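4.3 Comparing two grippers on the sorting task

Run this test after changing the gripper or its fingers. You need the Hivero controller, both grippers and the cutlery set.

1. Set the controller to Standby and fit the first gripper. Tighten the wrist screws by hand, then with the key.

2. Route the cable so it has slack at full reach. Check it by moving the arm slowly from one side of the table to the other.

3. Place the caddy at the back of the table, against the wall, with the labels facing front. Lay a knife and a fork in front of it. Blocks and other small items can stay on the table as distractors.

4. Set the approach speed to 300 and the close delay to 500 ms.

CAUTION: Keep hands off the table while the arm is moving. It can swing across the front edge between picks.

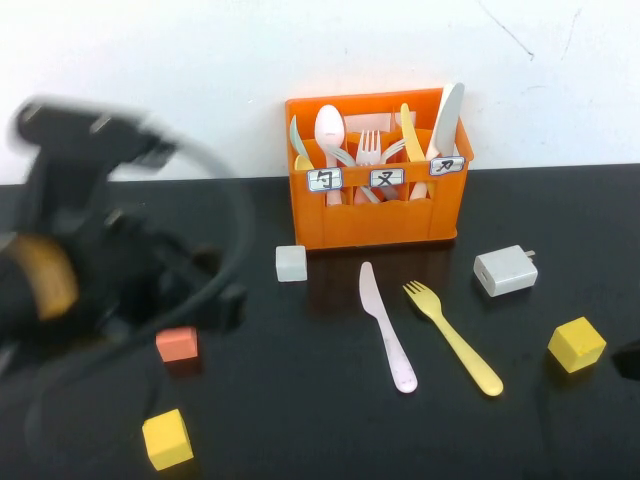

5. Press Run. The arm should place each utensil in the compartment with the matching label. Log a miss if the utensil slips or lands in the wrong compartment.

6. Return the utensils to the table and repeat with the second gripper. Do not change the speed or delay between grippers.

Note: Thin handles lie close to the surface. If the fingers touch the table, raise the pick height by 2 mm and start the run again.

Send logs to Naima Hegazy at Vorkance.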